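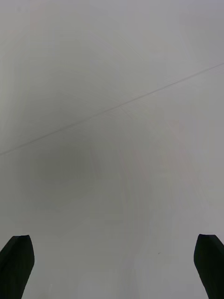
Photo: Mirko Messina / Karaki

Holding Area Walk-Through, Skavgate Municipal Court
Inspected 15/10/2021 by Kolbrún Damgaard, with comments

1. Sally port doors interlock - PASS
Both doors refused to open at once. The inner one also refused to open on its own until Deputy Nyitrai had a word with it.

2. Cell checks logged on schedule - FAIL
The log for cell 2 is filled in through the end of the shift. I was reading it before lunch. Corrected sheet to Afaf Nimri, please.

3. Duress buttons - PASS WITH COMMENT
Bench, clerk and witness stand all ring through to the desk. The one at the jury box rings the break room, where response was prompt and included an offer of coffee. Rewire.

4. Restraint keys accounted for - PASS
Key 242 was on its hook. In March it was in somebody's other pants.

5. Evidence cart locked during recess - FAIL
Locked, yes, with the key in it. Repeat finding.

6. Attorney interview room - PASS WITH COMMENT
Door glass clear, panic bar works. You can hear every word from the hallway bench, so the defense bar has a point. Sternier quoted $634 for door seals and I recommend we pay it.

7. Public entrance screening - PASS
Test items caught on both tries. The line backed up to the stairs during the morning arraignments - move the second table back to where the plan shows it.

8. Fire extinguishers - FAIL
Courtroom B tag expired. The extinguisher is also holding open a door marked KEEP CLOSED, so count that as two.

9. Posted occupancy - PASS
Sign reads 300. Courtroom A has never been that popular.

Reinspect items 2, 5 and 8. Copy to Afaf Shboul, court administration.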